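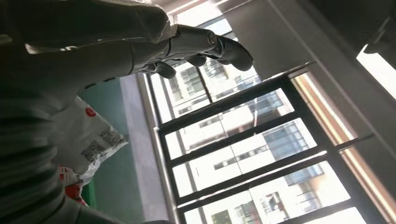 Wednesday, 6:40 a.m.

Digest went out with one wrong number in it. Item four, the Clarnon ferry strike, said 181 sailings canceled. The union statement says 165. The 181 is from the port authority's page, which counts both directions on one route and one direction on the others, for reasons the port authority keeps to itself. Fixed on the site at 6:52, correction line added at the bottom. The email version is out there forever.

Looked at how it got in. The summary script takes the first figure it meets in the source text. The wire copy led with the port's number and put the union's in paragraph nine. So the script did what we told it to. Changed the rule: if two figures with the same noun turn up in one story, it stops and flags. Ran it over last week's items. It flagged nearly everything, including a story in which "two men" and "three men" were different men. Loosened it so it only flags when the verb matches too. Better. Still flags weather.

Headlines, same batch. The limit is 500 characters for headline plus summary and we keep landing a few over, so the cutter drops the end of the last sentence. Today that gave us "Mayor of Zallerby denies" and then a period. I left it up a full minute because it was the most accurate line in the digest. The full version is that the mayor denies the reservoir contract was awarded before bidding closed. Put back by hand.

To do: make the cutter drop whole sentences, never parts. Should be easy. I wrote the same thing in this notebook in August.

10:15

Clikby blackout story. Three versions in the queue and they don't agree on when the power went. The utility says shortly after 9, the hospital says 8:40, and the local radio station says "during the quiz," which I'm inclined to trust but can't use. Went with "Tuesday evening" and left the clock out. The desk wanted "plunged into darkness." I pointed out we plunged somewhere into darkness on Monday as well, and that most of Clikby had its lights back before the piece was filed. Settled on "lost power." Nobody was thrilled.

Note for whoever has the late shift: the utility updates its outage page without changing the time stamp. Save a copy when you read it. I have 2 from this morning with the same stamp and different neighborhoods on the list.

1:30 p.m.

Chávez province results. The count is more than half in and the two leading parties have both claimed victory, one of them twice. Our template only has room for one winner. Turned the template off for this item and wrote it like a person. Took nine minutes, against four for the template and then twenty for fixing what the template did.

Also the accent. The feed strips it, the spell checker puts it back in the headline, the email tool turns it into a question mark. Subject line this morning read "Ch?vez votes," which at least had some suspense to it. Email encoding setting was wrong after the last update. Changed it, sent a test to myself, accent survived. Need to check it on the older phones.

4:50

Ferry strike is off, so the 165 is now history and so is the 181. Updated the item. The port authority has taken its page down for maintenance.

Open:
– sentence cutter (see August)
– verb rule, weather exception
– ask the desk for a list of banned verbs, starting with "plunges," "slams" and "sparks"
– find out who approved the emoji in item six

Newsroom tools notebook – questions to the digest desk, internal line only – Back to top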